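Siltenov kitchen arm bundle – planning & pricing

White arm, two-finger gripper, controller, sim license for 2 seats. Ships as one crate. Lead time 19 days from PO, longer in July so order early if your budget year closes then.

Sim license comes with the Hekeck kitchen pack: fridge, counters, cabinets, toaster oven. Try your reach before you buy anything. Most labs order the wrong mount hieght, then pay for a second one.
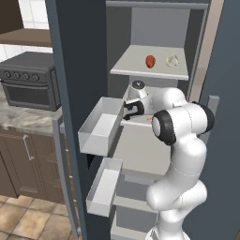
Fridge drawer task, Hekeck kitchen pack (render). Gripper open at the upper drawer.

Budget for:
Bundle – quote only, see below
Spare finger set – $208
Floor mount, Marulanda pattern – seperate item, not in crate
Support – 60 days included, then yearly

Not included: fridge, bench, safety scanner. Dutach mounts do NOT fit, adapter discontinued.

Quotes: Clyde Iwasaki, sales desk. Send floor plan w/ door swing marked. Prices checked 19 April 2020.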